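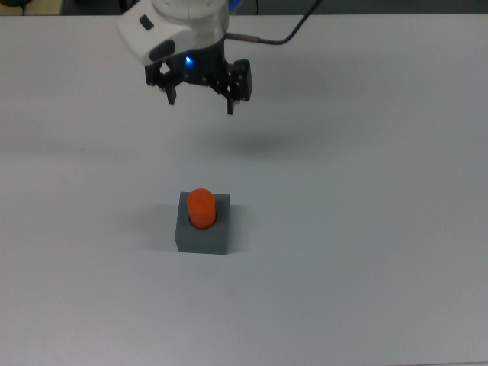 Steckübung am Labortisch: Greifer offen, der orangefarbene Zapfen steckt im grauen Block.

Zwischenbericht Juni, Vorhaben »Handgriffe im Haushalt und im Laden«
An: Everaldo Honorato, Förderstelle Clostside
Von: Everaldo Amaral, Werkstatt Macedo

Lieber Everaldo,

du hattest beim letzten Telefonat gefragt, ob wir »jetzt endlich Geschirr abräumen können«. Kurze Antwort: nein. Die längere Antwort steht unten, und sie ist deutlich erfreulicher als das Nein, versprochen!

Wo wir stehen

Du erinnerst dich, dass wir im Antrag fünf Tätigkeiten versprochen hatten: Zapfen stecken (als Grundübung), Deckel auf Dosen setzen, Besteck einsortieren, Regalware nachfüllen und Handtücher falten. Zwei davon laufen so, dass ich sie einem Besucher vorführen würde, ohne vorher ins Schwitzen zu kommen. Das sind das Stecken und, mit Abstrichen, die Deckel. Beim Besteck sind wir mittendrin. Regalware haben wir in Fadton einmal angefangen und wieder abgebrochen, dazu gleich mehr. Die Handtücher liegen noch gefaltet im Schrank, und zwar von mir gefaltet.

Zum Stecken. Ich weiß, das sieht nach Kinderspielzeug aus, und bei der Vorstellung in Aston hat ja auch jemand aus der zweiten Reihe genau das gerufen. Aber in so einem Zapfen steckt fast alles, woran es später in der Küche hakt: etwas von oben greifen, das sich nicht verkanten darf, gerade herausziehen, gerade wieder hinein. Ein Stöpsel in der Spüle ist im Grunde dasselbe, ein Salzstreuer im Gewürzhalter auch. Wir haben seit dem letzten Bericht 689 Durchgänge aufgezeichnet und ausgewertet. Die meisten Fehlversuche passieren beim Zurückstecken, und zwar auf den letzten paar Millimetern. Der Arm fährt sauber hin, setzt den Zapfen auf den Rand des Lochs und drückt dann tapfer weiter, als wäre alles in Ordnung. Ein Mensch wackelt an der Stelle kurz und merkt gar nicht, dass er wackelt. Dieses kleine Wackeln haben wir ihm jetzt beigebracht, es war eine Arbeit von drei Wochen, und seitdem macht mir die Übung richtig Spaß.

Bei den Deckeln hilft uns das direkt. Runde Deckel ohne Gewinde klappen gut. Schraubdeckel klappen, wenn die Dose festgehalten wird — und damit sind wir bei der Frage nach dem zweiten Arm, die ich dir schon im Frühjahr gestellt habe und die ich hiermit ganz unauffällig wiederhole.

Was nicht so gut lief

Besteck. Gabeln sind furchtbar. Löffel gehen, Messer gehen meistens, aber zwei Gabeln, die ineinanderliegen, sind für uns im Moment eine einzige unlösbare Skulptur. Der Greifer nimmt beide, lässt beide fallen, und danach liegen sie noch enger ineinander als vorher. Wir haben es mit Schütteln versucht (laut), mit Schieben (besser) und mit einer geänderten Reihenfolge, bei der erst alles Einzelne weggeräumt wird und der Rest zum Schluss drankommt. Das Letzte ist die Variante, mit der wir weitermachen. Sie verschiebt das Problem natürlich nur nach hinten, aber immerhin ist der Kasten dann schon halb voll.

Fadton. Der Laden dort war sehr entgegenkommend, wir durften vor der Öffnung ab sechs Uhr morgens ans Regal. Geplant war ein Vormittag mit Konservendosen. Die Dosen waren auch gar nicht das Problem, es waren die Preisschienen. Sie stehen vorne ein Stück über, der Arm bleibt mit dem Handgelenk daran hängen, und dann hält er an, wie er soll. Nach dem vierten Halt habe ich abgebrochen. Das hätten wir vorher ausmessen müssen, das geht auf mich. Inzwischen haben wir ein Stück Regal mit genau dieser Schiene bei uns stehen und üben daran, bevor wir dort noch einmal jemanden um sechs aus dem Bett holen.

Und jetzt die große Frage

Können Maschinen schon Hausarbeit? Du musst das ja deinem Vorstand gegenüber in zwei Sätzen beantworten, also versuche ich es auch: Einzelne Handgriffe, am bekannten Tisch und mit bekannten Gegenständen, ja. Eine ganze Tätigkeit von vorne bis hinten, in einer fremden Küche und ohne dass einer von uns danebensteht, noch nicht. Im Laden sehe ich es etwas optimistischer, weil dort die Ware immer gleich aussieht und die Regale sich selten bewegen. Wenn mich jemand festnagelt, würde ich auf das Nachfüllen setzen, lange vor den Handtüchern.

Geld

Vom Sachmittelposten über 3.000 Euro haben wir mehr als 2.000 ausgegeben, der größte Brocken waren Ersatzfinger für den Greifer und das Regalstück samt Transport. Die Belege liegen wie immer in der gemeinsamen Ablage, die Rechnung für den Transport reiche ich nach, da stand die falsche Anschrift drauf. Personal läuft nach Plan.

Bis zum nächsten Bericht

Wir machen das Besteck fertig, Gabeln inklusive, und zwar mit einem Kasten, den wir nicht selbst ausgesucht haben. Danach kommt Fadton, zweiter Versuch. Die Handtücher würde ich gern um ein Quartal schieben, dafür bräuchte ich von dir eine kurze schriftliche Zustimmung, eine Mail reicht. Und falls du vorbeikommen magst: Vormittags ist am Tisch eigentlich immer Betrieb, Kaffee gibt es auch — den kocht bei uns allerdings noch ein Mensch.

Herzliche Grüße aus der Werkstatt
Everaldo Amaral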